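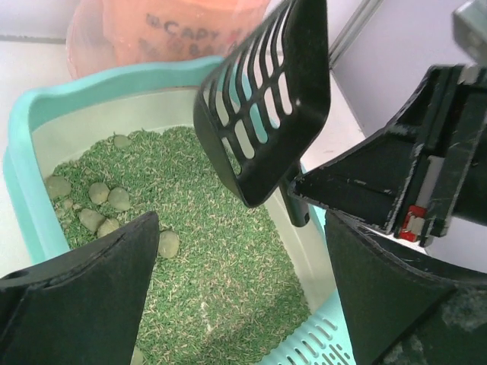 Aquarium sump

A sump is a secondary water tank connected to a display aquarium, usually placed in the cabinet below it or in a nearby utility space. Water drains from the display tank into the sump by gravity and is returned by a pump. Sumps are most common on marine and reef aquariums but are also used on large freshwater systems, turtle enclosures and retail holding tanks.

Purpose

The main purpose of a sump is to hold equipment that would otherwise hang in or on the display tank. Heaters, protein skimmers, filter media, dosing lines and probes can all be placed out of sight. A sump also increases the total volume of water in the system, which slows changes in temperature and salinity. Evaporation lowers the water level in the return section of the sump and leaves the level in the display tank constant.

Construction

Most sumps are made of glass or acrylic. Glass resists scratching and is generally cheaper, while acrylic is lighter and easier to drill. Converted glass aquariums are widely used by hobbyists, with baffles fixed in place with aquarium-grade silicone. Commercial models are usually sold with the baffles already installed.

A typical layout has 3 chambers. The first receives water from the drain and often contains filter socks or a roller filter. The second holds the skimmer or a refugium, and the third holds the return pump. Baffles between the second and third chambers force water to pass over and under a series of panels - an arrangement known as a bubble trap - so that fine air bubbles are removed before the water is pumped back to the display.
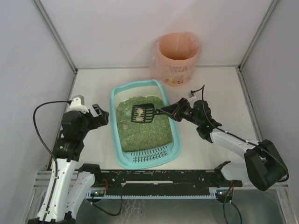 Drains and overflow

Water leaves the display tank through an overflow, either a drilled weir box or a siphon box that hangs on the rim. Drilled overflows are considered more dependable, as a hang-on siphon can lose its prime and stop draining while the return pump continues to run. Systems with a single drain pipe are simple to plumb but can be noisy. Herbie and Bean Animal designs use a valve to run the main drain as a full siphon, with one or two further pipes as backup.

Sizing

A sump must be able to hold its normal operating volume plus all the water that drains back when the pump stops. This includes water above the overflow teeth and water in the return line down to the level of its outlet. A small siphon-break hole is often drilled in the return line just below the surface to limit this volume. Many keepers test a new system by switching off the pump and observing the final level in the sump before livestock is added.

Commercial models

The Durna line, produced by the manufacturer Zolarov, is sold in glass and is intended for cabinets of standard depth. The largest model has a total volume of 474 liters. Pretus sells acrylic sumps with removable baffles for tanks of more than 100 liters, and Ulloa supplies matching probe holders and sock trays in 2 sizes.

Maintenance

Filter socks are changed every few days, before they clog and overflow. Detritus collects in the slower-moving chambers and is removed by siphon during water changes. Return pumps are commonly soaked in diluted vinegar or citric acid to dissolve calcium deposits, then rinsed in fresh water. Where an automatic top-off is fitted, its sensor is wiped clean of salt and algae at the same time.

See also: Protein skimmer, Refugium, Overflow box, Automatic top-off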